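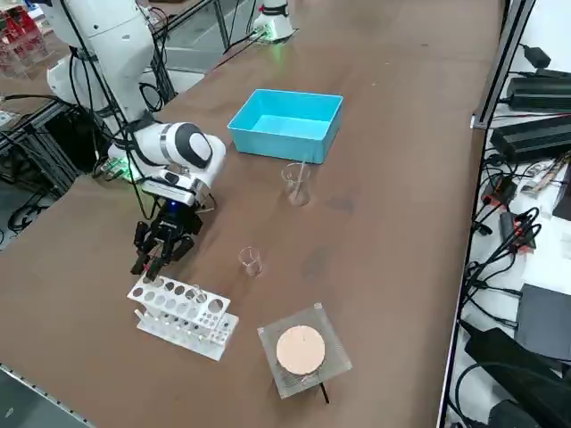

Put the glassware back in the same place every time

I have worked at the same kind of bench for most of my adult life, first in a school prep room and later in a small water testing lab, and I have an opinion about it that I have had to defend more often than I expected. The opinion is that a bench should have very few things on it, that those things should have fixed places, and that the person who used them last should be the one to put them back. I don't think this is a matter of taste. I think it is part of the work, in the same way that reading the level at eye height is part of the work.

The usual argument against me goes like this. A bench is for using. If you are in the middle of something, you spread out, and when you have finished everything you clear up in one go. Stopping to put a tube back in a rack breaks your train of thought. People who are good at their jobs know where their own things are, even in a mess.

I accept some of this. I know people who work in what looks to me like a yard sale and get good results. They do know where their own things are. The trouble is that a shared bench is never only theirs. At Surport, where I spent six years, we had one long bench and four people using it, and the knowledge of what was in each beaker lived in four separate heads. When one of those heads went to lunch, the rest of us had a beaker of clear liquid and no way to tell what it was. The rule for an unknown liquid is that you treat it as the worst thing it could be, so we did. We lost time, we lost samples, and once we threw out a morning's work that turned out to have been fine.

So the first thing I would ask of anyone setting up a bench is to decide what belongs on it. For most simple bench work the list is short. A rack with a few test tubes. Two beakers, one bigger than the other. A stirring rod. A tray or a bin. If the job needs something else, bring it out for the job and take it away afterward. Everything that lives on the bench permanently has to be moved, cleaned around and looked past, and people stop seeing it after a week or so. The things they stop seeing are the things they knock over.

I want to say a word for the bin, because it is the item most often left out. I mean a plain open plastic tray, low sided, in a color you can't miss. People tend to buy white or gray because it looks more serious in the catalog. I would buy the loudest color on the page. Glass is clear, a lot of what goes in it is clear, and a good many racks are white. Against all that, a bright tray is the one thing on the bench you can find without looking for it. When you put used glass in it, the glass has a colored background and you can see the edges. When it is empty, you can see from the door that it is empty. That tells you there is nothing waiting to be washed, and you didn't have to ask anybody.

The bin should be for one purpose. In my present lab it is for used glass on its way to the sink. It doesn't matter much what you choose, as long as it stays the same. The worst bins I have known were the ones that took used glass in the morning, clean glass in the afternoon, and pens and label rolls in between.

Next, the rod. I was taught by a strict teacher that a stirring rod should never be left standing in a beaker, because it raises the center of gravity, catches on sleeves, and can tip the whole thing over. I repeated this to students for years. I have softened on it. A rod left leaning in a beaker is at least a rod that can't roll off the bench, and a rod laid flat on a bare surface will roll, or get picked up dirty and put into something clean. A heavy, wide beaker will hold a thin rod without trouble. A small, light one may not. What I would say now is that the rod should have one beaker that it lives in, the larger one, and that you don't stir anything in the smaller one with it unless you have rinsed it first. This is a less tidy rule than the one I was taught, but people follow it. The old rule was broken every hour of the day.

The small beaker I keep in front, nearer to me, and I keep it empty until I need it. That is a habit I picked up without thinking about it and only later decided was a good one. The tall thing with the rod in it goes behind, so I am not reaching over it. Reaching over glass is how most breakages happen in my experience. We kept a breakage sheet at Surport and over the time I was there it reached 47 entries. I read through it before I left. Very little of it was dropped glass. Most of it was sleeves, elbows and cuffs, with a person going for one thing and catching another on the way.

That brings me to the rack. Racks are usually sold with holes of one size, and I have come to prefer the kind with several sizes in the top plate, even though a narrow tube will lean a bit in a wide hole. With a rack like that you can take whatever tubes you have been given and still keep them all in one place. The two-level design matters more than the material. The upper plate holds the tube upright and the lower one stops it from sliding about. A single plate with legs is cheaper and I would not have one.

Where you set the rack down matters too. Many people line it up square with the edge of the bench because it looks neat. I set mine at an angle. My arm comes across the bench at an angle, so the row of holes does too, and I can get to a tube in the middle without passing over the ones in front. I have been told that this looks careless, and a supervisor at Vetance once straightened mine every evening for most of a winter. I turned it back every morning. We never discussed it. A bench can look slightly crooked and be in very good order, if every item is where the person expects it to be. It can also look perfect because somebody has pushed everything into a row without knowing what any of it was for.

I would also ask for more bare surface than people think they need. When a new bench comes in, the first thing that happens is that it fills up. It is treated as storage with a nice flat top. I would rather have a long bench with a few things on it and space between them. Glass should not touch other glass. You should be able to put down whatever is in your hand, anywhere, at once, without first looking for a gap. If there is a spill, and there will be, you want it to run across an open surface where you can see it and wipe it, and you don't want it going under six other things.

The last part of my opinion is the one that causes arguments, and it concerns who does the putting back. In many places it falls to the newest person. I did it myself when I started. It teaches the newest person where things go, which is useful for a month, and it teaches everyone else that they can leave things anywhere, which does harm for years. The newest person also doesn't know what is in the beaker. The person who filled it does. That person should empty it, put it in the bin, and set out a clean one, before walking away and not at the end of the day.

It takes me less than two minutes to reset a bench that was in order when I sat down. I have never managed to reset a bad one in under half an hour, and a good share of that half hour goes to sniffing the air near beakers and asking around. If you run a lab, a classroom or even a hobby bench in a garage, try it for a month. Keep a sheet by the sink and write down what gets broken and what gets thrown out because it had no label. Then compare it with the month before, if you have any record of that. Most places don't, and I would start the sheet today.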